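Aprender a ordenar, intento a intento

En Parkberg, el equipo que dirige Svenja Ackermann reúne desde octubre ejemplos para un sistema que deberá recoger objetos domésticos. El archivo suma ya 1.696 episodios, obra de siete operadores – cada uno con su propio modo de acercarse a una caja o a un cuenco.

Bimla Nishad, responsable de revisión, descarta las grabaciones incompletas y conserva los titubeos.

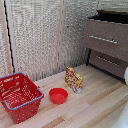 ¿Por qué se guardan los intentos corregidos? Porque enseñan al sistema a recuperarse de un error.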